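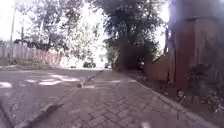 A brick footpath beside a road. Software for a footpath robot has to sort a view like this into places it may drive and places it may not.

How does a delivery robot stay on the footpath?

Filura is a small delivery robot with six wheels. It carries parcels at walking speed, and it has a program called Kelura that decides where the wheels should go. Kelura is split into parts. Each part does one job and passes its answer to the next.

Part 1: Naming the pixels

A camera picture is a grid of tiny coloured squares called pixels. To a computer, each pixel is only a set of numbers that says how much red, green and blue it holds. The first part of Kelura gives every pixel a label. The labels it knows include footpath, road, curb, bare earth, plant, wall, tree, vehicle and sky. This job is called segmentation.

Segmentation is learned from examples. People coloured in thousands of street pictures by hand, one colour for each label, and the program adjusted itself until its own colouring came close to theirs.

Look at the photo again. The footpath is a muted grey-brown, the road is grey, and both are paved in blocks. Colour alone may not separate them, so the program also uses shape. The curb makes a long slanting line, and the ground to the left of it is road.

Part 2: Doubting bright patches

Sunlight coming through leaves makes pale patches on the ground. In the photo there are some on the road that look almost white. A patch like that can have a sharp edge, and a sharp edge can look like the edge of an object.

Kelura gives each label a score from 0 to 100. The score says how sure it is. If the score is under 73, the label is marked "unsure" and the program waits for more pictures. The camera takes 18 every second, so the wait is short. It also checks a second sensor that measures distance. A patch of light has no height. A box does.

Small things get the same check. The dark lump at the curb in the photo is likely a stone or a clump of debris. The program does not need its name. It needs its height, its width and how far it is from the wheels.

Part 3: Drawing a map from above

The camera looks forward, so bricks far away appear smaller than bricks close by. Planning a route on a picture like that is awkward. The third part of Kelura works out where each labelled pixel would sit on a flat map seen from above. The map is made of squares, and each square gets a cost. Clear footpath costs 2. Bare earth costs more, as wheels can sink in it. Road, curb and wall are closed – no route may cross them.

Part 4: Choosing a route

The planner, named Vuko, tests 193 possible curves across the map. It adds up the cost of the squares under each one and throws out any that touch a closed square. The cheapest curve left over is sent to the wheels. Then Vuko starts again with a new map, because a dog or a bicycle may have arrived.

If every curve is thrown out, the robot stops.

Words to know

Pixel: one tiny square of a digital picture.
Segmentation: giving every pixel a label.
Sensor: a part that measures something, such as light or distance.
Cost: a number that tells the planner how much to avoid a square.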